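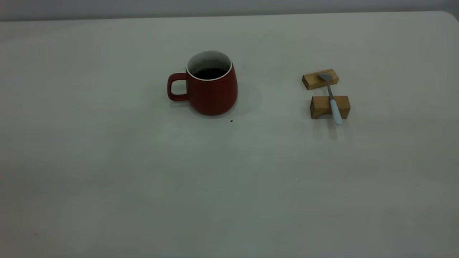 *Red mug on the white table, the one I use for tasting.*

**Ticket:** Prurkine bean-to-cup machine, short cups and a "fill tank" light that won't go out
**Opened by:** Alaric Tran, Grarkitetti studio
**Sent to:** Sternen service desk
**Status:** open, waiting on part

Hello everyone at Sternen, and thank you again for picking up the phone in March when I had the milk side in pieces all over the sink. This one is a different complaint, I'm sorry to say. I've written down everything I tried, in order, so you don't have to walk me through it all over again.

The machine asks for water when the tank is full. If I lift the tank out and set it back it will sometimes brew, and sometimes it grinds the beans, thinks it over, and gives me half a cup before the light comes back on. It started after I ran the descaling program. I followed the booklet for that, including the two rinses, and I did take the filter out first (I know you'll ask!).

**What I tried first**

- Emptied the tank, wiped the float with a soft cloth, put it back. Light went off for one drink.
- Measured 700 ml into the tank with a kitchen jug, so I could be sure of the level. Light stayed on.
- Unplugged it over lunch and started again at the wall. No change.
- Turned the grind 5 clicks coarser. No change that I could taste, so I put it back where it was.
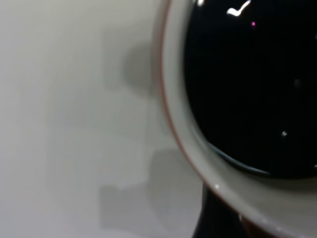
I also swapped the beans, in case the new bag was choking the brew group and I was blaming the tank for no good reason. We normally buy the dark roast from Özkan, and I opened a fresh bag of their medium to compare. Strength doesn't seem to be the trouble with either of them. What you get in the cup is nearly black, with such a gloss on it that the light shines back at you, and if the pour came out the right size I'd be a happy man and you wouldn't be hearing from me at all.

**Reply from Sternen, 2:15 p.m.**

Hi Alaric, thanks for the detail, it really does help. Please check the little valve under the tank. Press it with a fingertip and it should spring right back. After that, run 14 plain water pours with no beans and tell us how many stop early. Leave the filter out for now.

**My answer, later that afternoon**
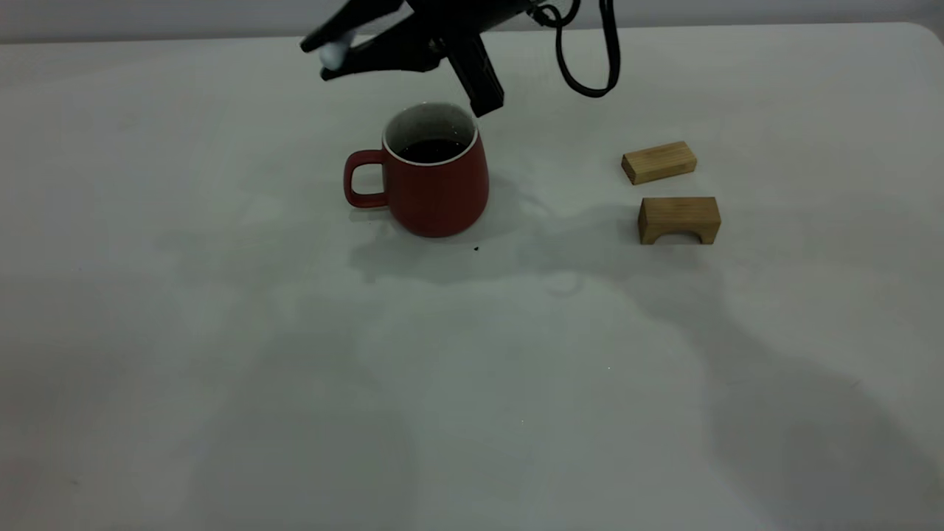
*The same red mug, standing on the table.*

The valve does spring back, but slowly, and there's a gritty feel to it which I'm fairly sure wasn't there when the machine was new. I ran the water pours as you asked, and 5 of them stopped early, most of those toward the end. I rinsed the valve under the tap, worked it with my finger for a good long while, and got a lovely run of full cups afterward, and then the light came on again just as I was telling the rest of the studio it was fixed.

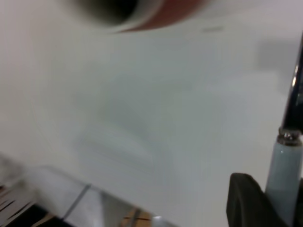
So my guess is scale that came loose during the descaling and settled in the valve seat, though you know these machines far better than I do. Would you rather send the valve by itself, or the whole tank? I'm quite comfortable fitting the valve if it only pushes in. If it needs the bottom cover off, I'd sooner have one of you do it, after the business with the milk tube.

**Reply from Sternen, 4:40 p.m.**

Valve and seal are going out to you together. They push in from below, no tools and no covers. Please rinse the tank before fitting them and keep the old valve, we'd like to look at it.

**My answer**

Wonderful, thank you. I'll put the old one in an envelope for you. Please leave the ticket open until I've had a proper morning of coffee out of it.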